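4.3 Sorting and folding small items

The Heitmann folding guide covers socks, washcloths and other pieces too small for the Flukport board. Work on a flat, clear surface at waist height. A dining table is fine.

1. Empty the dry load onto one side of the table.

2. Pull out all socks and set the rest aside for section 4.4.

3. Turn each sock right side out. Push your hand down to the toe and draw the fabric back over it.

4. Lay the socks down one at a time, on their sides, with the cuffs to the left. Leave a hand's width between them.

5. Smooth each sock from the cuff toward the toe. Do not pull on the cuff, which can stretch the elastic.

6. Match pairs by length first, then by cuff and knit. Dark socks should be matched in daylight or under a bright lamp. Black and navy are easy to confuse.

7. Place one sock of the pair on top of the other with the heels lined up. Fold in half, toe to cuff, and stand the pair upright in the drawer insert.

Note: The standard insert has 19 slots. Use 2 slots side by side for thick winter socks.

Note: Socks without a match go in the end pocket of the insert. Check the pocket again after the next wash.

Caution: Do not fold damp socks. Hang them on the Itance rack until fully dry. 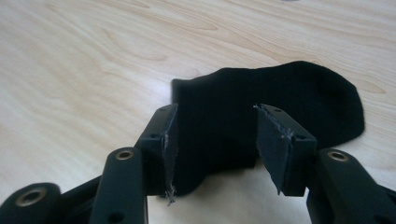
Figure 9. Black sock laid on its side, cuff to the left. Fabric bunched near the middle; smooth as in step 5.

8. Wipe the table with a dry cloth to pick up lint before you start on light-colored items.

If a sock has a hole at the heel or toe, put it in the mending bag before pairing. Keep its match in the same bag. For darning thread and replacement inserts, see the Oncombe parts list at the back of this guide.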